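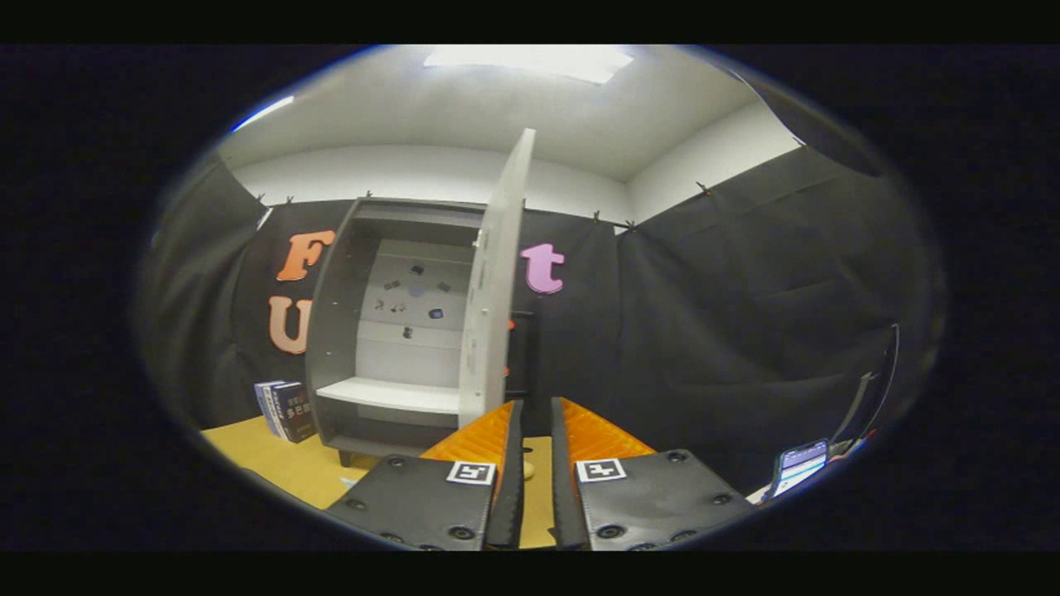
Zanley hand gripper kit, first proper week

Quick one because I have to be out the door by four. Several of you asked if the Zanley kit is worth the money, so — notes, in no order.

What you get. The hand-held body, two sets of fingers, a printed sheet of tags, a bag of screws and a hex key that rounds off if you look at it wrong. Use your own key. Instructions are four pages and page 2 has the left and right mounts swapped. Mine says rev September at the bottom so maybe it's fixed by now. Assembly took me 85 minutes and I have built this sort of thing before. Ida Ehlers did hers faster but she didn't read page 2.

Tags come seperate from the mounts and you stick them on yourself. Get them flat. One of mine had a bubble in the corner and the tracking wandered every time I tilted my wrist, lost a whole morning to that. Peeled it, new one, fine.

The fingers

The orange ridged pads are the ones I'd keep on. Small rounded stuff, door edges, anything you come at from a bad angle — they're forgiving. I like being able to see the table between the fingers while I'm lining up. Gap is decent. The cabinet is my usual first test for any new gripper, door open, small things stuck on the back panel, try not to knock the door with the mount on the way in. You will knock the door. The mounts are wider than they feel in the hand and I kept forgetting.

The other set is the plain black pads, tall and narrow. Better on flat sides. I also trust them more near anything tightly packed, less to catch on. Swapping sets is four screws and it's annoying, the heads sit deep and there is no quick release. Benedetti has a quick release. Benedetti also costs a lot more, so.

Price is 691 with both sets of fingers. No case. Shipping was extra and slow.

Weight, grip, wrist

Fine for an hour. After two I was swapping hands, and the trigger is shaped for right handed people so swapping hands is no fun either. Till Sperling wraps his in bike tape, I may steal that. Trigger travel is long but smooth. I'd like a bit more spring on the return.

Software

Does what it says, mostly. Calibration is hold still, wave it around, hold still again. Exports cleanly. It forgets the folder you picked every single time you restart, which I reported, and got a polite answer with no date in it. The Rellham plugin works with it if you're on the older version, dont upgrade yet.

Bigger objects

Spent the last session going back and forth on upright blocks with the black pads. Straight approach, close, lift, put down, again. Come in square. If one finger touches first the block turns and you end up chasing it across the mat. Slower is better here, I rushed the early ones and deleted most of them.

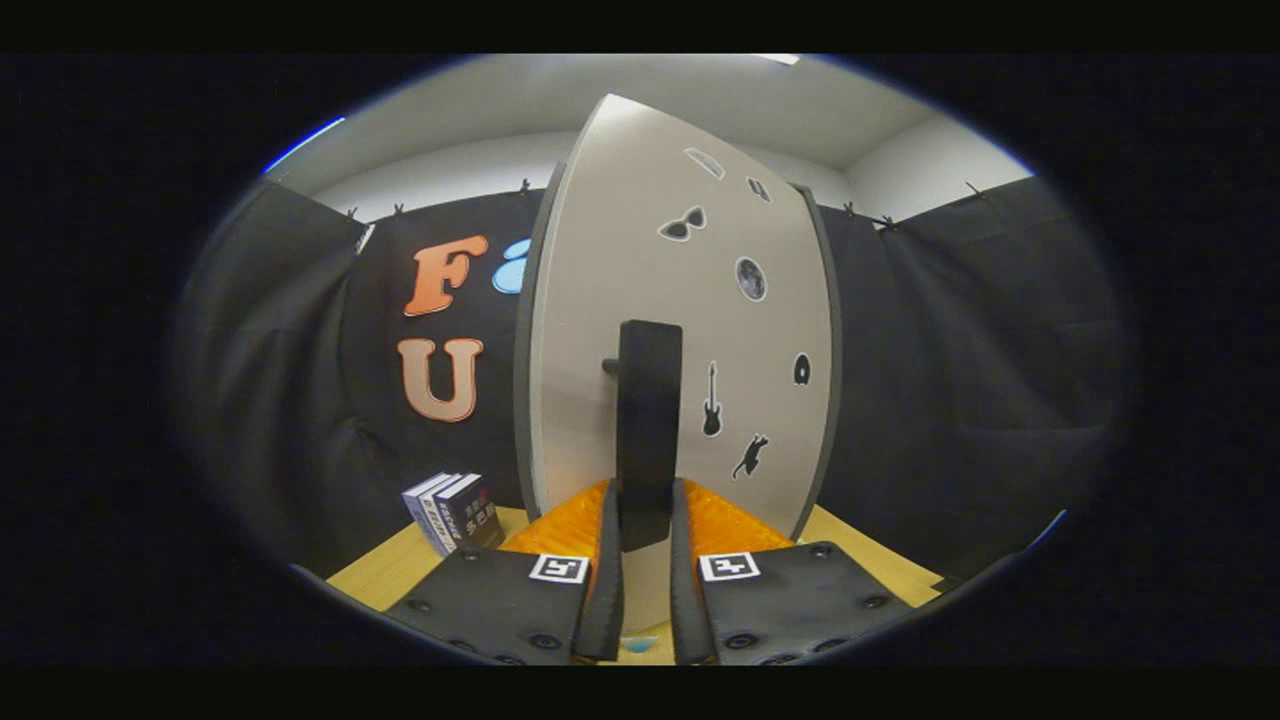 Uwe Tiedemann wrote in to say he sent his kit back after ten days and went with Hakgate. His trouble was the trigger, which started sticking on the close, and the replacement part was out of stock. He also thinks anybody buying one kit should really budget for a spare set of screws, as the threads on his mounts wore out after a lot of swapping.

Fair. My trigger is ok so far but I'm only a week in. On the screws I agree completely, mine are already looking chewed.

So, buy it? If you have small hands and patience and want two kinds of finger without paying Benedetti money, yes. If you swap fingers all day, no, get somthing with a quick release. I'm keeping mine. Will post again when I've tried the soft pads, they're on order.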